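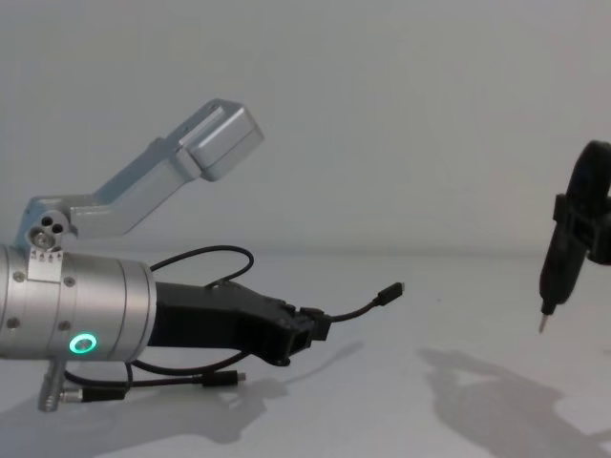

Keeping gig tickets and records in decent nick

Nov 3, 2022

I've been going to gigs since I was a teenager and I've got almost 400 records, so I've made most of the storage mistakes going (sticky tape on ticket stubs, never again!). A few things that work for me:

Stand your LPs upright, always. I stacked mine flat one July in a hot box room and four of them came out like crisps. Don't pack the shelf tight either, you want to be able to slide one out with two fingers.

Swap the paper inners for poly-lined ones. I get the Balleo sleeves in packs of 100 and do a batch while the football's on.

Thermal tickets fade like mad. Photocopy or scan them the week you get home, then keep the real thing in the dark. Mine live in a Pakard folder with the setlists.

Dusty record? Dry carbon fibre brush, a couple of turns on the platter, then lift it off towards the edge. Leave the washing up liquid in the kitchen.

Posters: roll them picture side out, loosely, in a wide tube. If one's already curly, lay it face down under clean paper and some heavy books overnight. For T-shirts it's inside out at 30, and no tumble dryer!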